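Speaker notes – Programming group circuits at the Ortner outdoor site

Slide 1. Scope
Covers session structure and load progression for the outdoor fitness group at Ortner. Nutrition is a separate talk. Keep questions for the end.

Slide 2. Attendance
Registered: 34. Use the Starel sign-in export for the figures – the paper sheets double-count people who switch platoons.

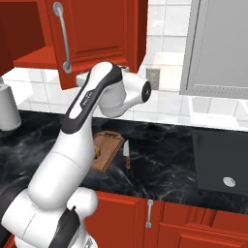
Robotic arm at a kitchen counter, white tile behind (simulation).

Slide 3. Circuit layout
Old layout: one long loop, with a queue at the sled. New layout: 2 loops run in opposite directions, sharing the water point. Work intervals stay fixed. Rest is adjusted by group, never by individual. Mention the wet-grass variant: sprints become step-ups, carries stay. 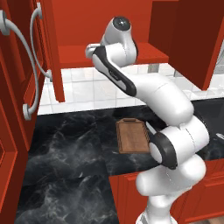

Arm beside a wooden cutting board, red lower cabinets (simulation).

Slide 4. Progression
Add volume first, then load. Hold both in the test week. The Lestix timer goes up to 99 rounds. Set the round count before warm-up and lock the keypad. Pause here for the handout.

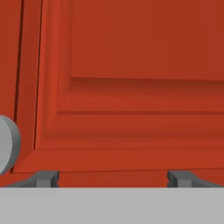 Cabinet door, detail of panel and molding (simulation).

Slide 5. Test week
Run the Grillero circuit unchanged. Station order is on page 23 of the handout. Log completed rounds only – partial rounds go in the comments column. Retest in January, same start time, same surface.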